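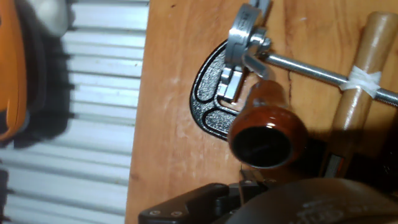
Drindham Castle "secret staircase" – anyone seen it?

Posted in: Days Out and Historic Places

fenwalker
November 4, 2024
Did the Drindham tour in October and came away grumbling. The guide told us there are 404 steps in the hidden stair inside the north tower, built so the lord could slip out to the river during a siege. The tower is four storeys high. I asked where the other end came out and was told it was "lost". Has anyone on here seen any proof of this thing? The door they show you has a modern padlock on it and a mop bucket in front.

tollgate_meg
When I went it was a priest hole, not a siege stair. Same door.

Brundlow Bill
I don't see the harm. Every castle has a tunnel story. My kids loved it and they remember the place, which they wouldn't if it had been an hour on roof repairs.

fenwalker
Ticket was 11 quid, Bill. For that I'd like the roof repairs and the truth.

S. Ní Bhriain
I did some reading on Drindham years ago for a walking leaflet. The earliest mention of a stair I found was in a guidebook printed by Madigan, who also gave us the headless drummer at Brundlow Priory and the well at Flesach that is meant to have no bottom. He sold them at the gate. I wouldn't trust him on the opening times.

tollgate_meg
The Flesach well has a bottom. There's a shopping trolley on it.

Brundlow Bill
One bloke making things up doesn't mean there's no stair. Walls that thick often had passages in them. Have you been behind the door, Saoirse?

S. Ní Bhriain
No, and I did ask. I was told it was a cupboard by one person and unsafe by another. You're right that passages in walls are common enough. A short one going up to a wall walk would be perfectly ordinary. 404 steps down to a river that is half a mile off across a bog is something else, and I'd want to see a drawing, a bill for the stone, anything.

old_pike
The figure was 1,216 when I was at school. Must be shrinking.

fenwalker
1,216! Was it the same door?

old_pike
Different tower. The one that fell down.

Brundlow Bill
Well you lot are cheery. I still say go. The kitchens are very good and the view from the top is worth the climb, secret or no secret.

tollgate_meg
Kitchens are good, agreed. Skip the "dungeon" though, it's a coal store. You can see the chute.

fenwalker
I've emailed the castle asking what the stair story is based on. Had an auto-reply saying they aim to answer within 10 working days. Will post whatever comes back.

S. Ní Bhriain
Ask them for the year of the north tower floor plan while you're at it. If they've got one, the cupboard will be on it.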